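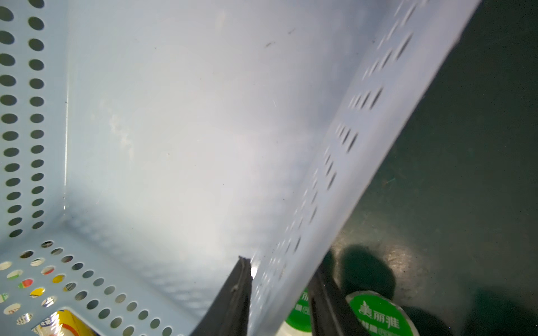 Storage baskets: frequently asked questions

These answers cover the perforated plastic baskets sold under the Sketard and Sani names, and apply to most light plastic baskets of the same general type. Questions about wire and woven baskets are on a separate page.

What is the difference between Sketard and Sani?

Sketard is the open basket with holes in the walls and base. Sani is the closed box with a lid. Both use the same outer footprint at the rim, so they can share a shelf, but they do not stack on each other.

What are the holes for?

They let air through, let water and crumbs out, and reduce weight. They also allow a rough check of the contents without taking the basket down. Holes in the floor are the ones that matter most if the basket is used for vegetables or cleaning cloths.

Why are the holes different shapes?

Round holes are used where the plastic has to stay stiff in all directions, mainly in the floor. Long slots give more airflow for the same area but allow the wall to flex slightly. A basket may have both, and may also have one wall left plain.

Can I use the plain wall for a label?

Yes. Paper labels hold well on smooth plastic if the surface has been washed and dried first. Put the label on the outside. Labels on the inside tend to catch on packets and lift at the corners. A soft pencil also works on most pale plastics and can be removed with a damp cloth.

Can small items fall through the floor?

Anything narrower than a hole can. Loose tea bags and flat sachets will normally stay put; screws, pen caps, dried beans and similar items will not. For these, use a Sani box or a liner.

What should I use as a liner?

A sheet of plain card cut to the floor size is enough for dry goods. For anything damp, use a washable mesh mat. Solid plastic sheet is not advised, as it closes off the drainage and collects water underneath.

How much weight can it take?

The Sketard is rated at 4 kg, spread evenly over the floor. This applies when it is carried by the rim. A basket standing on a flat shelf will take more, but the floor may bow over time and the holes near the middle will be the first to show it. Tins should go along the walls, with lighter packets in the centre.

How many fit on a shelf?

A shelf with an inside width of 1140 mm takes 3 Sketard baskets side by side with the long side facing forward, leaving space to get fingers between them. Measure the inside width, not the front edge — on older cupboards the two can differ by the thickness of the frame.

Is it suitable for food packets?

Yes, for sealed packets. Stand them upright where possible, with the printed name facing up or forward, and keep one type per basket. Packets laid flat tend to be forgotten, and the lower ones are then opened out of date. Unwrapped food should not be placed directly in the basket.

How do I clean it?

Empty it, tap out loose dust over a bin, and wash in warm water with ordinary washing-up liquid. Use a soft brush for the holes, working from the outside in. The line where the walls meet the floor collects most of the dirt and needs a second pass. Rinse and leave upside down until dry.

Can it go in the dishwasher?

No. The walls may warp, after which the basket will rock on a flat shelf. Water should be no hotter than is comfortable for bare hands.

How do I remove grey marks?

Most grey marks are rubbed off from tins, foil or dark packaging. A paste of bicarbonate of soda and water, left on for a few minutes and wiped off, removes the majority. Do not use scouring powder or the rough side of a sponge. Both scratch the surface, and scratched plastic marks again more quickly.

Why does it attract dust?

Plastic picks up a static charge when wiped with a dry cloth. Wipe with a damp cloth instead and allow it to air dry. Dust shows more on pale colours than on dark ones, though the quantity is the same.

Will the colour fade?

Pale blue and pale green will lighten if kept in direct sun for long periods. Indoors, away from a window, no change should be expected for several years. Fading does not affect strength, but plastic that has become chalky to the touch is also becoming brittle and should be replaced.

Can a cracked basket be repaired?

A crack in the rim cannot be repaired safely. A small crack between two holes in the floor can be left alone if the basket is used only for light items and is not carried when full.

Where can I get one?

Both types are stocked at the Stasden and Arnemden shops. Stasden carries the full range of colours. Arnemden carries light blue and white only, but can order others — allow roughly 3 weeks. Unused baskets may be returned to either shop with a receipt.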